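Plikar Repair and Returns Workshop: Automation Grant
Second progress report to the Skolitz Fund

Period covered: from the start of the grant to the end of spring

1. Where we are

The grant pays for two things: robot arms to take over part of the sorting and handling of returned electrical goods, and paid time for our staff to learn to run them. This report covers both. The short version is that the handling work is going ahead more or less to plan, the training is ahead of plan, and the software that links the benches to our stock records is late.

Returned goods reach us mixed. A single crate can hold lamps, bulbs, chargers and leads of every length, very few of them in their original packing. Until last year every item was picked out, untangled, checked and put in a bin by hand. Seventeen people did this work in two shifts, and it was the job people most often asked to be moved off. The complaints were about sore wrists and boredom, in that order.

2. The handling benches

The first bench was set up by our supplier, Umatero, and our own technicians have looked after it ever since. We chose lamps and leads as the first group of goods. They make up a large share of returns, and the cables cause most of the trouble. An arm that can lift a box can't necessarily lift a bulb with a flex wound round its base without dragging everything else along with it.

The arms learn from recorded practice. An operator guides the arm through a task many times, with the objects laid out differently each time, and the recordings are used to train it. Our target for this period was 3000 recorded runs and we finished with 3835. Of the extra runs, most are of cables, which Kidus Assefa asked for after the early trials.
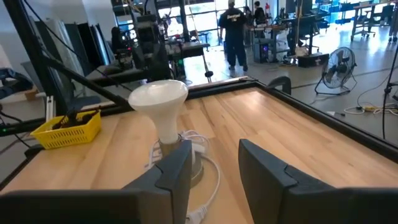 Operators work in blocks of two hours and then change to another task. We began with longer blocks and shortened them in the first month. Guiding an arm is lighter on the hands than sorting, but it takes steady attention, and the quality of the recordings dropped noticeably towards the end of a long block.

Results so far are mixed. Single rigid items are picked and placed reliably enough that we no longer keep a person standing by. Short leads are acceptable. Long or heavy cables still need someone to step in, often several times an hour, and we don't expect to run them unattended within the period of this grant.

3. What has changed for staff

No one has lost their job or had their hours cut, and we repeat the undertaking we gave in our application. Six of the sorting staff have trained as operators. Two have moved to electrical testing, where we were short. The rest still sort by hand, for fewer hours a week, and spend the remainder of their time on repairs.

Operators are paid at the technician grade. This was not in the first budget and was agreed with staff representatives after a meeting that Bezawit Workneh chaired. The cost has been met from our own funds.

Not everyone is content. Some of the hand sorters feel that they now get only the awkward goods, and they are right. Kalkidan Demissie is redrawing the rota so that these are shared out more evenly. Two people tried operator training and asked to go back to their old work, which we arranged.

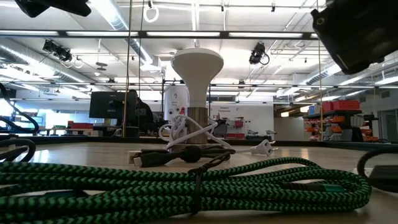 Report prepared by Kwame Lamptey, Workshop Manager
May 30, 2019

4. Problems and delays

The stock link is the main one. Items sorted at the benches still have to be entered by hand at the end of each shift, which takes up a good part of the time we hoped to save. Gebretsadik, who are writing the software, have given us a new delivery date in August. Dénes Halász speaks to them weekly and will tell the Fund at once if the date moves again.

We also spent more than expected on replacement gripper fingers. The new set costs less and has lasted better.

5. Money

Spending is within the total awarded. We ask to move 2000 from the travel line, which we have hardly used, to the training line, so that four more sorters can be trained before the grant ends. A revised budget is attached.

6. Next period

We will keep recording cable work, bring the stock link into use when it arrives, and repeat the staff survey with the same questions as before. The results will be sent with the next report, including the written comments.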